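Search this forum Go
Last updated July

kirstead_hen
We're painting the storage wall in our 1981 semi and I've fallen for glossy pink. Other half wants all pale wood. Help!
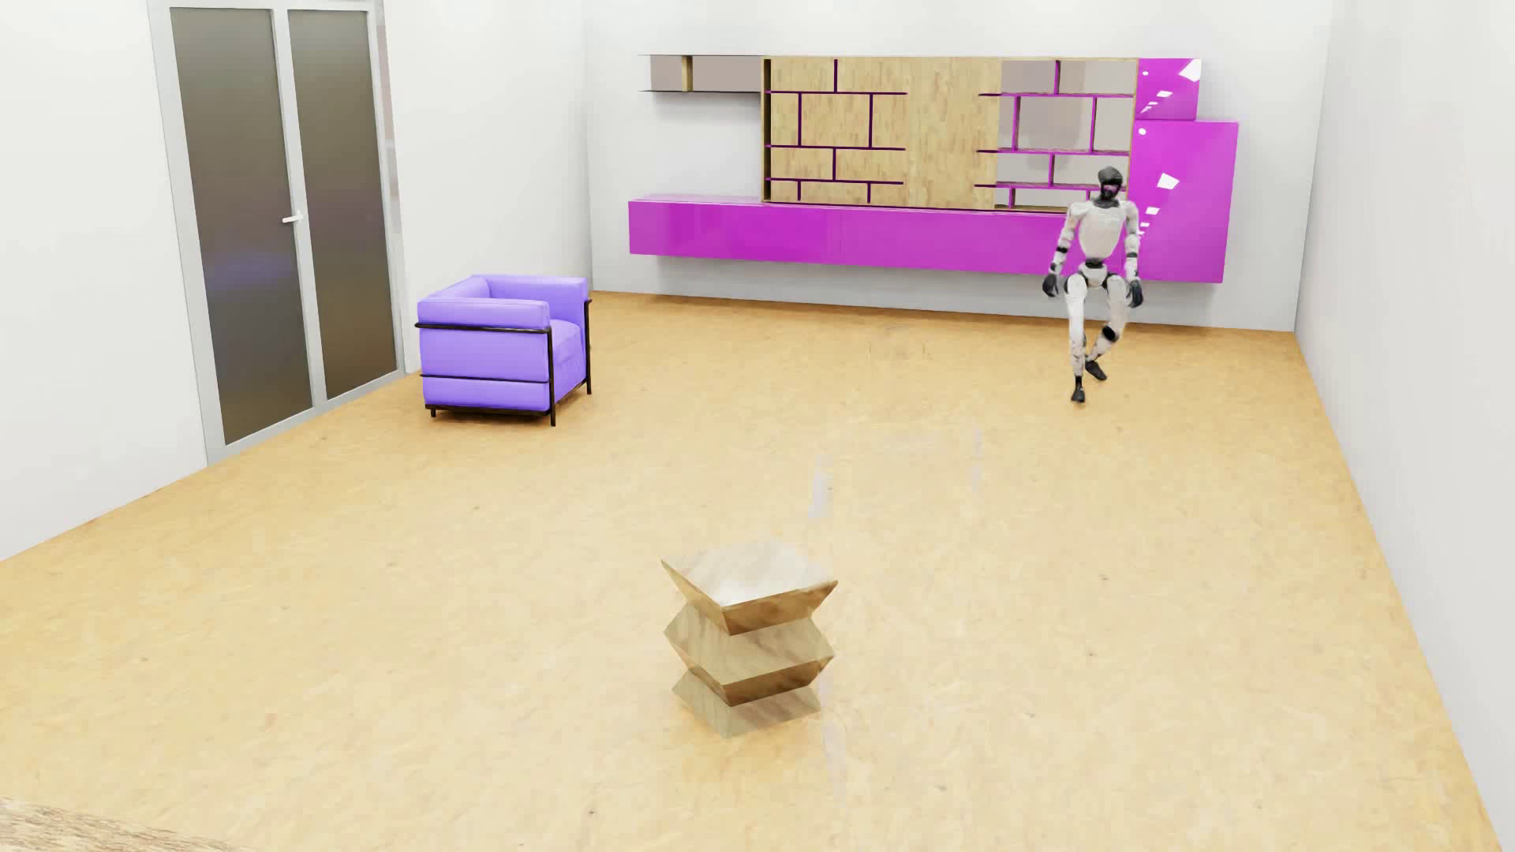 glossy magenta with pale wood, long wall unit

jurkgate7
Love it! Though gloss shows every fingerprint, and I've got three kids...

plumbline
Disagree, gloss wipes clean. Matt's the one that marks.

kirstead_hen
Quoted £240 for doors only. Tempted (don't tell him).

jurkgate7
Get a sample door first!

7 replies Share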